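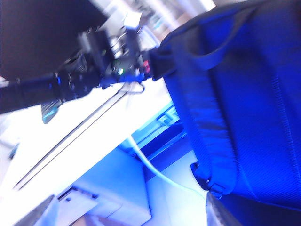 A blue fabric bag with a thick padded strap, a loop handle near the top and a dark buckle fitting at the strap's lower end

Soft bag

Jun 9, 2020
By Usa Kamolrat

A soft bag is a bag made mainly of cloth, with no rigid shell, that gets most of its shape from its seams and from whatever has been put inside it. The term takes in school bags, day packs, overnight bags, gym bags and a good many things that people simply call "my bag" for years on end without ever wondering what the proper name might be. Shops and makers draw finer lines between the types, and the lines are not always in the same place from one shop to the next.

Fabric

Nearly all soft bags sold today for everyday use are made of woven synthetic cloth, usually polyester or nylon, though cotton canvas has never gone away and has plenty of faithful followers. The weave can often be seen up close. A plain weave looks like a tiny checkerboard, while a twill shows fine slanting lines across the surface, and these lines are a help when mending, as a patch looks much tidier if its lines run the same way as those around it.

The weight of the yarn is given in denier. A bag marked 500 denier is a middling sort of thing, light enough to fold away in a drawer and stout enough to be dropped on a footpath fairly often. Heavier cloth lasts longer under rough treatment but makes for a heavier bag before a single book has gone in, and parents of small children tend to find this out in the first week of term.

Many fabrics are coated on the inside to slow down rain. The coating ages faster than the cloth does, and when it goes it goes sticky, or else comes off in pale flakes that get into everything, lunch included. There is no very good way of bringing it back.

Seams

A soft bag is cut flat as a set of panels and sewn together inside out, then turned through an opening, much like a cushion cover. Seams that take weight are normally sewn twice, and the raw edges are bound with tape so they won't fray. Some makers leave a line of stitching showing on the outside, partly for strength and partly because people like the look of it.

Pacita Tagle, in her small and very likeable handbook Mending Bags at Home, suggests turning an old bag inside out in good light before buying anything new. In her experience most bags given up as finished have one failed seam and are otherwise perfectly sound.

Handles and straps

The loop handle, sometimes called a grab handle or haul loop, is a short length of webbing or doubled cloth stitched down at both ends. It is there for hanging the bag on a hook and for short lifts, such as into the boot of a car. It gets used for a great deal more than that, of course, and the stitching at its two ends is among the first places to look for wear.

Shoulder straps are padded with closed-cell foam, or on cheaper bags with a soft open foam that flattens out fairly quickly. The padding is covered in the same cloth as the body or in something a shade darker. A good strap is sewn into the seam along with the panel edges, and on better bags a box of stitching with a cross through the middle is added as well. Padding 12 millimetres thick is comfortable for most people carrying ordinary loads. Below the padded part the strap generally narrows to plain webbing, which runs through an adjuster so that the length can be changed.

Buckles and rings

Fittings may be plastic or metal. Plastic side-release buckles are light and quiet, and they can be bought singly for very little, but they crack if shut in a car door. Metal rings and clips wear better. Their weak point is the cloth around them, as a ring that swings about will slowly saw through its own loop of webbing. The Plarko 2059, a school bag with a small but devoted following, was sold with a spare buckle tucked into the inner pocket, a kindness later models did away with.

Size

Capacity is given in litres. An ordinary day bag is well short of 40 litres, a size more suited to a weekend away, and even then only for those who pack sensibly. Makers don't all measure the same way, and outside pockets are counted by some and left out by others, so it pays to have a look at the bag itself if you possibly can.

Care

Most soft bags do best with a sponge, cool water and a little mild soap. Crumbs should be shaken out first, with the pockets pulled right through. Machine washing is hard on coatings and on strap foam, and the dryer is harder still. Hang the bag upside down with every zip open and leave it somewhere airy, out of strong sun, which fades blues and reds sooner than other colours. A bag put away for the season keeps its shape if it is loosely stuffed with old towels or a spare jumper.

See also: Canvas; Duffel bag; Satchel; Webbing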